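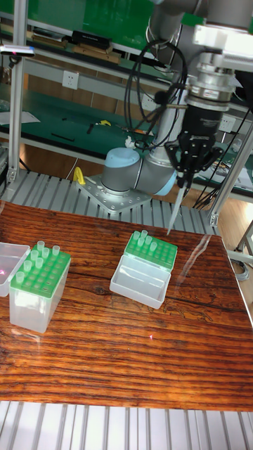

Does a car on club plates need a roadworthy before it can go into a museum display?

Only if it's being driven there. If it arrives on a trailer and stays on the stand, the museum wants the fuel drained, the battery disconnected and proof of insurance.

That's how Cerville handled it last time, anyway. Starting a thread because the small car show there is on again in November and a few of us have been asked for cars.

Posted by kaisu_m, Jul 11, 2021

ottobod wrote:
They asked for my Hollenstein coupe. I said yes, then read the loan form. It's 9 pages and the agreed value clause is on the second last one. If you don't fill in your own figure they use theirs, and theirs was low. Read it before you sign.

Lajos O wrote:
I lent a car to the last one. No complaints about the staff, but it came back with flat spots on two tyres after sitting the whole time on the floor. Ask for stands, or take a spare set of wheels you don't care about.

ottobod wrote:
Stands look terrible under a car that low. I'd sooner pump the tyres up to 40 psi and leave it.

Lajos O wrote:
Looks are the museum's problem. Tyres are mine. Last set cost me 1,000 dollars fitted and they're getting harder to find in that size.

postside_irén wrote:
Does anyone know what colour they want? The curator told me they're after original paint only. Mine was resprayed before I bought it, from cream to a dark green. It's a good respray but it isn't what left the factory.

kaisu_m wrote:
Irén, I was told "original or correct", so a respray in a factory colour should be fine. Check the code on the firewall against the colour chart. If dark green was offered that year you've got a case.

ottobod wrote:
Disagree. A car that left the factory cream is a cream car. The display is supposed to show what people bought.

kaisu_m wrote:
People bought green ones too, Otto.
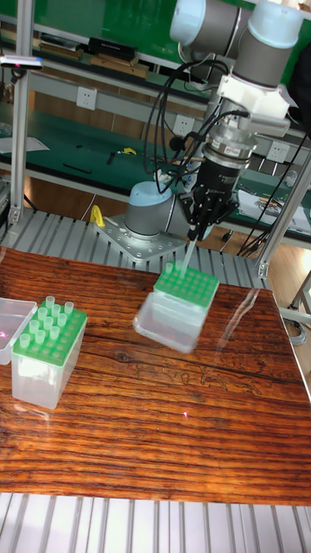
postside_irén wrote:
Chart checked, and dark green was on the list for my year, so I've sent the form in. The next job is the chrome on the rear bumper, which has some fine pitting near the licence plate light. I've been using Udero polish on a rag and it goes everywhere except the pits. A clear pipette tip like the one up there, held point down, would be about right for putting a drop exactly where I want it. Does anyone know if that polish can be thinned, or does it just separate?

Lajos O wrote:
It separates. Use the liquid one and a cotton bud. Or leave it alone -- pitting is honest wear and once you start on one bit of chrome the rest looks dull.

orsi_sz wrote:
I don't agree with leaving it. Pits hold water and the bumper will rust from there. Clean it, dry it, wax it.

Back to transport, what did people pay? I was quoted 3,240 for an enclosed truck, both ways, and the museum only covers the trip in.

ottobod wrote:
Too much. Share a truck. Mine has to go from the same side of town and there's room for two small cars in most of them.

orsi_sz wrote:
Fine by me, if yours doesn't leak oil on mine. Sending you a message.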